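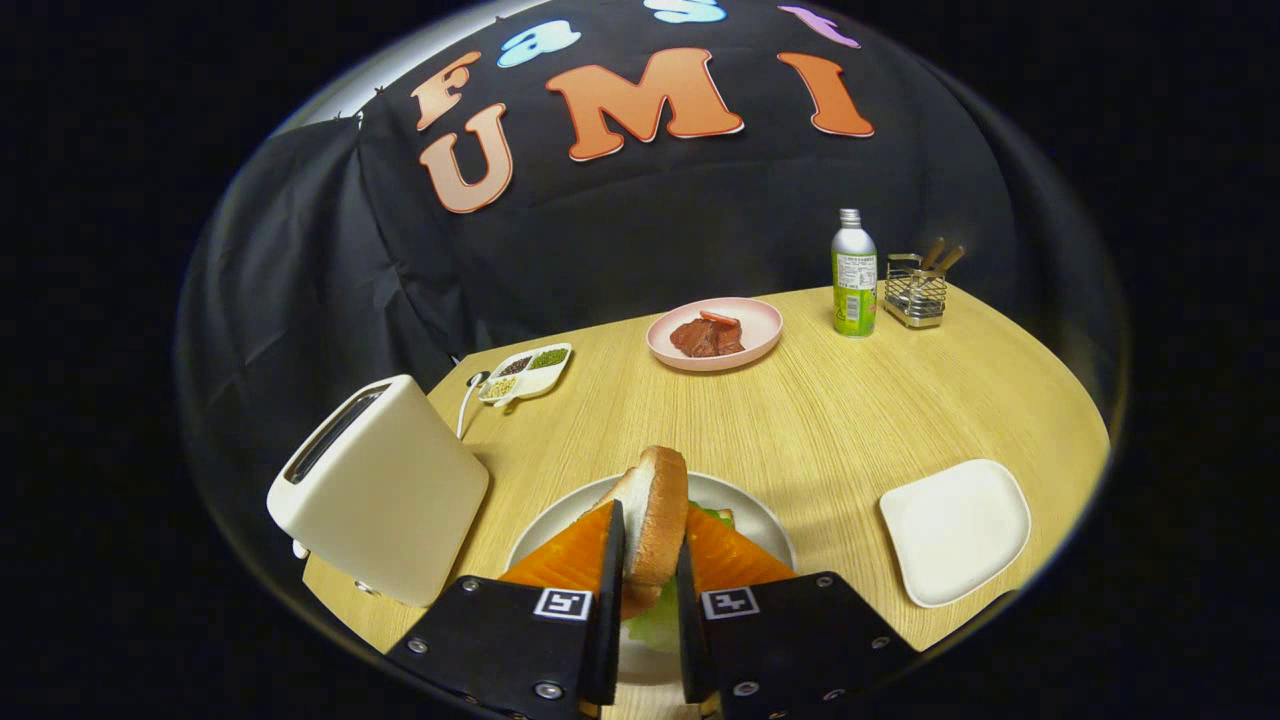
*From the Vemlow workshop bench, October 28, 2020*

**Gripper maintenance on the breakfast cell**

The hand-held gripper on the breakfast cell had its fingers taken off, cleaned and refitted in September, and the notes below replace the old sheet kept in the tool drawer. Toast is still the test piece. It is light, it has a hard crust and a soft face, and it shows straight away if one finger is closing ahead of the other.

Fingers first. Both are black plates held by silver-headed screws, and each carries a small square marker on its upper part. Take out the screws one finger at a time so the second finger keeps the reference. Crumbs collect under the plates and will tilt a finger enough to matter. Brush them out dry. Do not use the Wimus spray on the plates, as it leaves a film and the markers then read poorly under the overhead lamp.

Markers are to be wiped with a lint-free cloth after every 30 runs. A marker with a lifted corner is replaced, never pressed back down. After any replacement the opening width has to be calibrated again: close fully, open fully, hold for a count of five at each end, and save under the new date. The Loko software keeps the previous file, so delete it once the new one has been checked.

The camera looks out over the fingers with a very wide view, and the table edge and backdrop will appear bent. This is normal for the lens and needs no adjustment. What does need checking is that both markers stay in view with the fingers fully open. On the last check they were found in 496 of 498 stored pictures, and the two misses were traced to grease on the left marker.

Table layout is unchanged. Toaster on the left with its cable run to the back, condiment tray behind it, round serving plate at the front and the square plate to the right. The black cloth stays up - it cuts glare on the markers. Keep salmon off the finger faces where possible. If it does touch, wash the faces before the next run, as the oil lowers the grip on bread.

Spare finger screws have come from Bouazza in a box of 900 and are on the second shelf. Marker sheets are down to the last packet. Next full strip-down is due after 98 more sessions, or sooner if the fingers start to close unevenly.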